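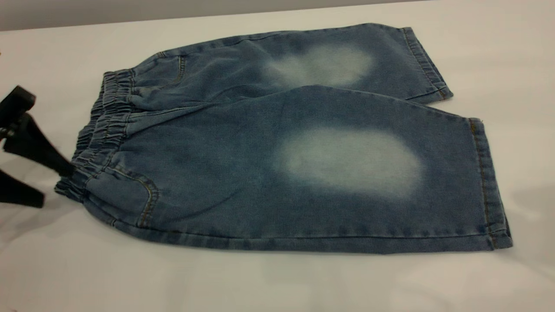

PLISACH, Dec 29, 2025

To: Household and Light Industry Automation list
From: Marta Tkachenko
Subject: Re: Folding of denim, and whether the laundry trial should be extended

Dear colleagues,

I am replying on behalf of the review group to the message from Lukian Hrynyshyn, the relevant part of which is quoted below.

> The members at Zhuravel have asked whether the list is prepared
> to state that folding is a solved task. Their laundry handles
> towels and pillowcases by machine and has done so since April.
> They now wish to know if the same can be expected of children's
> clothing, and of jeans and denim shorts in particular, which
> make up much of what the Vilance shelter sends them each week.
> I would ask the review group for a plain statement that can be
> passed to their management before the budget is set.
>
> Lukian Hrynyshyn

The review group is not prepared to make that statement at present. Our reasons are given below, and members who hold a different view are invited to reply to the list.

A towel has four corners and no inside. Most of the methods submitted to us depend on finding those corners and bringing them together. A pair of shorts with a gathered elastic waist offers no corner at the waist, and the gathered part does not lie at the same height as the legs. Even when such a garment has been folded in half with one leg on the other, the stack is thicker at one end, and a second fold made across it tends to open again. Faded patches add a further difficulty. Two of the three vision methods we reviewed treated a pale area on blue cloth as a hole or as part of the table, and chose their grasp points accordingly.

The figures from the Brakasura trial are as follows. The arms were given 660 garments in total, of which 176 were denim. Of the denim items, 53 were folded to the standard the laundry applies to its own staff, with no help from an operator. The remainder were either folded poorly or returned to the table for a person to finish. A further 13 garments of other kinds were set aside before the trial began and do not enter into the total. Mr. Demchenko holds the full tables and will send them to any member who writes to him directly.

It should be noted that the standard is strict. A customer at home would probably accept a number of the items that were marked as poor. The laundry will not, as its shelves are sized for a fixed stack and a sleeve or leg left hanging out will catch in the cart.

The harder part of the work comes before the fold. Garments do not arrive flat. They arrive in a heap, and a pair of jeans in a heap may show its back, one leg and very little else. The arm has to decide which layer it is looking at before it takes hold of anything. Where it takes two layers together, the lift makes matters worse and the process must start again. Ms. Horobets has argued that this step should be scored separately from folding, and the review group agrees. The next form of the test will carry one score for spreading the garment and another for folding it. 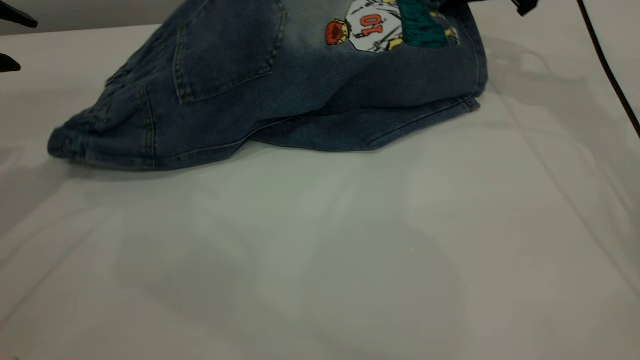 Can a laundry that handles children's jeans replace its folding staff with arms of the present kind?

The review group would advise against it, and recommends that the arms be kept to flat linen while staff continue to spread and fold denim by hand.

On the matter of cost, we take no position. Mr. Stetsiuk has pointed out that a slow machine may still be worth having if it works through the night, and this is a fair argument for towels. It is weaker for garments that must be finished by a person in the morning. Zhuravel is in a better position than we are to work out the wages involved.

Members are asked to send comments on the two-part scoring to me by the end of next month. Comments on the wording of the fold standard should go to Ms. Horobets, who is keeping the draft. Please do not send attachments to the list itself, as the archive strips them.

With respect,

Marta Tkachenko
for the review group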